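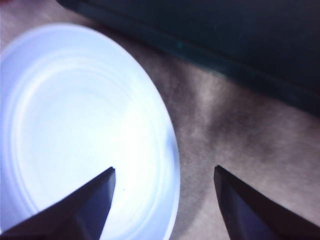
White plastic bowl, with faint rings around the inside.

Registrar's Diary, Usstead Museum of the Household
Entry for 12/17/24

The building opened to staff at the usual hour. The heating in the east wing had been restored overnight and the reading in the textile room was back within the permitted range by the time the first check was made. The chart has been signed and placed with the others. The contractor, Foley, has been asked to supply a written account of the fault before the invoice is approved.

The greater part of the morning was given to the household plastics inventory. As readers of earlier entries will know, the museum accepted the Pešek gift before the present accession procedures were in force, and much of it came in under a single number. The deed of gift refers to "kitchen and table goods, various." That wording has caused difficulty for every registrar since. The current project is to give each piece its own number, a location and a condition grade, and to bring the paper file into agreement with the shelf. The total now stands at 1,846 objects with individual records. The remaining 196 are to be completed in January.

Mr. Norbert Pešek, son of the donor, visited at ten by appointment. He brought with him his mother's household account books, which he is willing to lend for copying. A loan form was issued and countersigned. The books are small, with ruled pages, and the entries are in pencil. They record purchases by shop and by price, and in many cases name the person for whom the item was bought. It is the registrar's opinion that they will settle a number of dates that have been estimated from catalogs. One example was found while Mr. Pešek was still in the room. The set of nesting measuring cups, recorded in our files as a wedding present, is entered in the books as a purchase, returned once for a missing lid and then bought again at a lower price. The file has been corrected and the earlier note kept beneath it with a line through it, in accordance with practice.

Mr. Pešek also spoke at some length about the family's kitchen, and with his permission notes were taken. The dishes used on weekdays were kept below the counter, and the children were expected to be able to reach them. The better china stood in a cabinet in the hall, where it was dusted but seldom used. He remembered that plastic was at first regarded with suspicion by his grandmother, who held that it carried the smell of onions from one day to the next, and that she gave way on the matter only when her hands became too weak for the heavy mixing bowl. These remarks will be typed and sent to him for approval before they are added to the donor file. He asked that the name of one neighbor be left out, and this has been done.

A question arose over terms. The thesaurus in use at this museum does not separate a serving bowl from a mixing bowl where the maker did not, and the previous cataloger used both words freely. Ms. Corina Hofstetter proposed that the plain term "bowl" be used in the object name field in all doubtful cases, with any known use entered under history. The proposal was adopted. It will mean returning to records that were thought finished. Ms. Hofstetter estimates the work at 2 days and has offered to undertake it herself, an offer accepted with thanks.

The condition grades were reviewed at the same sitting. There has been some unevenness between staff members in the use of "fair" and "good." Light scratching from ordinary use is to be recorded in the description and is not of itself to lower the grade. Yellowing, stickiness of the surface, cracking and warping are to lower it. Any piece that gives off an odor when its box is opened is to be moved to the vented cabinet the same day and the conservator told in writing. This last instruction was in the manual already, but two pieces were found last week to have remained on the open shelf, and it is therefore repeated.

Mr. Bram De Smet reported on the new shelving from Votside. The uprights have been delivered. The shelves themselves have not, and the firm's letter gives no firm date. The store plan assumed 14 bays along the north wall. Mr. De Smet has measured again and finds that the door to the plant room cannot be opened fully if the last bay is placed as drawn. Two courses are open to the museum. The bay may be turned to face the aisle, at the cost of a narrower passage, or it may be left out and its contents placed on the upper level. Mr. De Smet prefers the second. The registrar noted that the upper level is reached by ladder only and that nothing heavy should be put there. It was agreed that lampshades and empty packaging could go up without objection, both being light and seldom requested. A revised plan is to be circulated.

The afternoon began with the matter of the Skivero loan. Skivero has asked to borrow the enamel coffee service and the folding ironing table for its spring display on the working kitchen. The request is in good order as to insurance and transport. It is less satisfactory on the subject of light, the form having been left blank at that question, and on the subject of supervision, where the answer given was "as needed." A letter has been sent asking for figures in the first case and for names and hours in the second. The registrar has no wish to refuse. The coffee service has not been on view for some years and would benefit from being seen. The ironing table is another matter. Its cloth cover is weak along the seam, and the conservator should be asked whether it may travel at all. It may be possible to send the table without its cover and to supply a photograph of the two together.

Ms. Lucrezia Pagano of the education department attended for half an hour to discuss handling sessions. She wishes to enlarge the handling collection, which is at present made up chiefly of wooden spoons, irons and biscuit tins, and has asked whether duplicates from the plastics gift could be transferred. The registrar's position is that a transfer may be considered only when the inventory is complete, as it cannot be known before then what is in fact a duplicate. Ms. Pagano accepted this, though she observed that the same answer was given to her last year. The observation is fair. It was agreed that a provisional list would be drawn up as the work proceeds, so that the acquisitions panel can take the matter at its first meeting after completion. She asked in particular for items that a child would recognize and an older visitor would remember owning. She has found that conversation in the sessions comes more readily from a colander than from anything rare.

Incoming mail was light. One letter offered a sewing machine, which was declined with a note giving the address of a museum better placed to accept it. Another came from Mr. Gebhard Nägeli, who writes each winter with corrections to the published guide. This year's list is short. He points out that the butter churn shown on the page about dairying is printed in reverse, and that the caption to the washboard gives the wrong county. He is right on both points. The registrar has written to thank him and has marked the office copy. The guide is not due to be reprinted, but an errata slip can be placed in the copies held at the desk.

The end-of-day round was made at half past four. The blinds in the upper gallery were down. One trap in the corridor outside the textile room contained a single carpet beetle, which was recorded and the trap replaced. The key to the map drawers was not on its hook and was later found in the pocket of the registrar's own work coat. The key log has been corrected to show this.

Matters carried forward: the Foley report on the heating; the reply from Skivero; the revised store plan from Mr. De Smet; the conservator's opinion on the ironing table cover; the copying of the Pešek account books, which are to be kept in the strongroom until returned. Acid-free tissue is running low and an order has been placed.

Lights out and alarm set at 5:10 p.m.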